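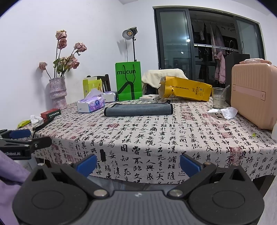 Tea Stains on Printed Cotton: Term Project Report

Our group set out to learn which household cleaner takes tea out of a printed tablecloth without taking the print out too. The project was approved in January, mostly on the strength of its low budget.

We cut 20 squares from a cotton cloth bought at the Bunville street market and gave each one a spoonful of strong black tea. The squares dried overnight. Six were then treated with white vinegar, seven with baking soda paste and seven with Riis, a laundry powder whose box promises a great deal.

Results

Riis removed the most tea. It also removed the most tablecloth, in the sense that the printed lettering went gray on five squares. Vinegar left a faint ring and a smell that got us moved to the room by the bike racks. Baking soda did very little but was pleasant to work with.

Problems

We forgot to label the first batch and had to stain it again. One square went missing and was later found under a mug.

Further work

We would like to try coffee. Our request for a second cloth is pending.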